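Speaker notes — Keeping depth cameras honest: house rules for vision on shared robot cells
Hakthorpe integrators' meeting, 30/09/2022

Slot is short. Skip the company slide if we start late.

Slide 1. Who we are
Say the name, say Tetik, move on. We build picking cells for warehouses. Every cell has at least one depth camera on it, and most of our service calls used to start with that camera. The talk is about the rules we wrote down in August and what each one replaced.

Slide 2. The problem
Tell the Stallik story. A camera went bad on site, a technician swapped it, the cell came back up and picked fine for the rest of the shift. Then the grasp points began landing to one side on the small cartons. The new unit had been mounted with the old unit's calibration file. The arm was blamed first, then the gripper, then the cartons.
Ask for hands: who has had this one?

Slide 3. Rule one, the camera and its file are a pair
A calibration file carries the serial number of the camera it was made with. The cell software reads the serial at startup and compares. If they differ, the cell stays in manual mode. There is no override button. We had one for a while and people used it.

Slide 4. Rule two, spares are stock
Spare cameras stay in their boxes, on one shelf, in one place. Loose units on a bench are treated as suspect and go through the full incoming check again.

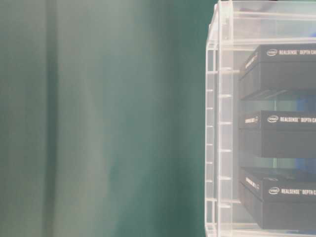

Yannick Gautier

Leave the slide up while talking about boxes. All our spares are the same model, or they are on a different shelf with a different label. Mixed models caused us two bad swaps at Chauvin. The connectors matched, so the fault only came up later in the depth data.
Each box gets a card when it comes in: serial, firmware version, date checked, initials. When the camera leaves, the card goes with it into the cell log.

Slide 5. Rule three, check before and after
Incoming check is 200 captures of the flat target at working distance. Record the plane fit and the fill rate. Run the same check after mounting. If the two results don't agree within the limit on the sheet, take the camera down and start over.
Somebody will ask if 200 is too many. We tried fewer and missed units that only drifted once they had warmed up.

Slide 6. Rule four, firmware is frozen per site
No updates in the field. A new version runs on our test cell first, then the whole site moves together — spares included. People forget the spares.

Slide 7. What this does not cover
Be clear here. A depth camera used for picking is not a safety device. None of these checks let you remove a scanner or a fence, or raise the arm speed near people. The risk assessment for the cell stands on its own, and the safety functions have to work with the camera unplugged. Say it twice if the room looks sleepy.

Slide 8. Getting started
Start with the serial check. It took us 3 days to write and it caught a wrong file in the first month. The cards can be paper.
Handout has the check sheet and a blank card. Questions.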